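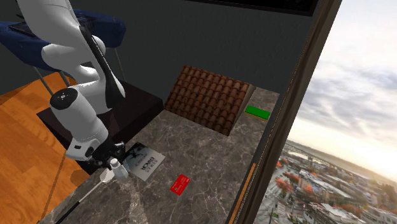
Stusura pager, 4 months in

Posted 2021-08-28 by Irena Wysocka

Quick one, I'm on duty tonight and want this up before dinner.

Our station (Flernevdale, two engines, one brush truck, a tanker older than me) switched to the Stusura alert pager in the spring. I carried the old brick for years so I'm picky. Paid $155 for mine out of pocket as the department only covers the first batch. No freebie, no deal with the company.

The good stuff first. LOUD. Sleeps on my nightstand and wakes me, my husband and the dog. Two tones, one for fire and one for medical, and you can tell them apart half asleep. The old one had a single squawk and you had to lie there waiting for dispatch to start talking.

Battery. Box says two days. I get a day and a half with voice replay on, a bit more without. Fine by me, it goes in the charger every night anyway. Charger is a drop-in cradle, heavy enough to stay put when you grab the pager with one hand. It has its own antenna plug too, and I'd use it if you live down in the valley like I do. Reception in my kitchen went from scratchy to clear.

Replay is the feature I'd pay for again. Hit the side button, hear the last dispatch. Hit it twice, the one before. I missed the address on a chimney call in the truck and had it again before I was out of the driveway.

Now the gripes.

The belt clip. Weak. Mine popped off climbing down from the tanker and the pager bounced under the rear duals. Still works, scratched to heck. Damilola Ekwueme has snapped two clips since spring and now carries hers in a radio pouch, which I'd just buy from the start. Replacement clips come in packs of one, with shipping that costs more then the clip.

Volume knob turns too easy. Brushed it with my coat, went silent, missed a lift assist. There's a lock setting in the menu — page three, under "Other", go turn it on right now — but it's off out of the box and I can't see why you'd ship a fire pager that way.

Programming. You need the cable and the software, and the software is a mess. Radu Lazăr does ours and it took him a whole drill night to get everybody loaded. Every unit wants its own file. No copy from one to the next. If you have a big roster, plan on pizza.

Gloves: side button yes, menu no. Not with structure gloves. Not a big deal as you're not in the menu on a call, or shouldnt be.

Rain has been no trouble. Stood in it for a full car wreck plus cleanup, pager outside my coat, no fog in the screen.

Versus the Østergaard that Lorport runs next door: theirs has a nicer screen and a much better clip. No replay at all though, and Baldur over there says he'd swap with me. I'd say keep the Stusura for replay and tone, get the pouch, lock the knob.

Support was OK. Emailed about the scratchy speaker on one of our spares, got a real answer on the second day and a new speaker the week after. Had to put it in ourselves, four screws.

Would I buy again, yes. 4 out of 5. Fix the clip and it's a five.

Will update after February when it's been through some real cold.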